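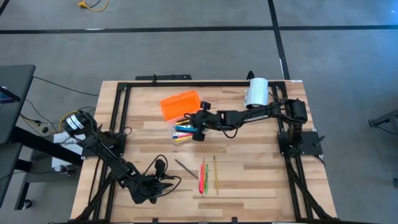
Parts Adviser (Catalogue and Trade Counter), Nudley Branch

Home | Branches | Trade Accounts | Careers | Contact

Carnanent Motor Factors invites applications for the permanent post of Parts Adviser at its Nudley branch. The company supplies brake, steering, suspension and filtration parts to independent garages, fleet workshops and members of the public, and trades from nine branches. Nudley is the second largest of these and holds 263 trade accounts.

Reference: NUD/146
Hours: full time, with one Saturday morning in three
Reports to: Branch Manager, Nudley
Closing date: end of August

Purpose of the post

The Parts Adviser identifies the correct part for a customer's vehicle, confirms price and availability, and arranges collection or delivery. The postholder divides the working week between the trade counter and the catalogue desk, where fitment entries are checked before they are released to the other branches. Errors in fitment data are the main cause of returned goods, and the company attaches considerable importance to this side of the work.

Main duties

Serving trade and retail customers in person, by telephone and by email.
Looking up parts by registration number, chassis number and manufacturer's reference, and checking the result against measurements where the vehicle has been modified or its build date falls close to a change of specification.
Maintaining catalogue entries for brake discs, pads, calipers and wheel bearings in Tellow, the company's stock and ordering system.
Recording returned and exchange units, including the inspection of old calipers before a surcharge is refunded.
Placing orders with the Tovar warehouse before the afternoon cut-off and checking deliveries against the advice note.
Keeping the counter and the adjoining shelves clean, labelled and safe.

The post involves lifting boxed goods, including brake discs supplied in pairs. Handling equipment and training in its use are provided, and the company will discuss reasonable adjustments with any applicant who requires them.

Person specification

Applicants should have experience of selling or fitting parts for cars or light commercial vehicles. Time spent in a workshop is accepted in place of counter experience. A clear telephone manner, accurate written English and confidence with metric measurements are required. Familiarity with an electronic parts catalogue is desirable, although full instruction in Tellow will be given during the first weeks of employment.

A driving licence is helpful — the postholder may occasionally be asked to cover a local delivery — but it is not a condition of appointment.

Terms of employment

The appointment is subject to a probationary period of three months. Pay is set according to experience and is reviewed each year. The company provides a workplace pension, protective footwear, paid overtime by prior agreement and a staff discount on all stock lines. The working day begins at 8 am. Annual leave increases with length of service.

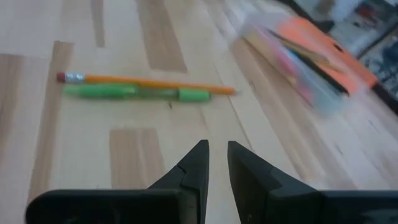 Selection is by interview and a short practical exercise in part identification, both held at the Nudley branch on the same visit. Candidates are given several vehicle records and a set of catalogue pages, and are asked to select the correct brake components and note any point on which they would need to question the customer. Answers are written by hand, at a table topped with long strips of pale and darker wood, and the writing instruments are laid out on it. Calculators may be used. Candidates who would prefer to type their answers should say so when accepting the invitation to interview.

How to apply

Please send a current CV and a covering letter of no more than one page to the Careers Office, quoting the reference NUD/146. The letter should state which makes of vehicle you know best and the notice period you are required to give. Application forms in large print may be collected from the counter of any branch.

Applications received after the closing date will be considered only if the post remains unfilled. Previous applicants for posts at Tovar may apply again and need not submit a new CV if their details are unchanged.

© Carnanent Motor Factors | Careers Office, Nudley | Privacy | Back to top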